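The Year I Tried to Own Less

I moved to Durnley in May with 943 books, and I know the number because the moving company charged me by the carton and I got mad enough to count. My new place is 571 square feet. You can do the math on that one (I couldn't, apparently, or I'd have started sooner). 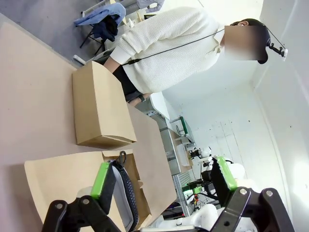
Decluttering advice always starts with the closet, and I think that's a mistake. Clothes are emotional! Start with paper instead: manuals, old bills, the takeout menus from Groris that you've known by heart for years. Get one plain cardboard box with a lid, like the tan one on the table there, fill it, close it, and put it where you'll have to walk past it. If a month goes by and you haven't lifted the flap, out it goes. I did four boxes this way before I so much as looked at a sweater.

The books were harder. I sold 122 of them to a secondhand shop on Nieto Street, which paid me in store credit, and yes, I came home with a bag of new ones. My sister laughed for a solid minute. The rest went in stages, cookbooks first, then the thrillers I'd never reread, then a whole shelf of college stuff I'd been keeping to look smart.

What I kept surprised me more. A chipped blue bowl stayed. So did every birthday card from my grandmother, and a hideous lamp I bought on a road trip to Mendora and still love like a pet.
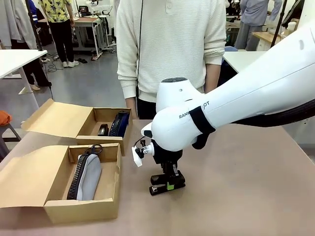 What I'd Do Differently

I'd skip the fancy storage bins. I spent way too much on them, and then I had to find somewhere to put the bins. I'd also stop asking friends if they wanted things, because they're polite and they say yes, and then your waffle iron sits in their trunk all winter.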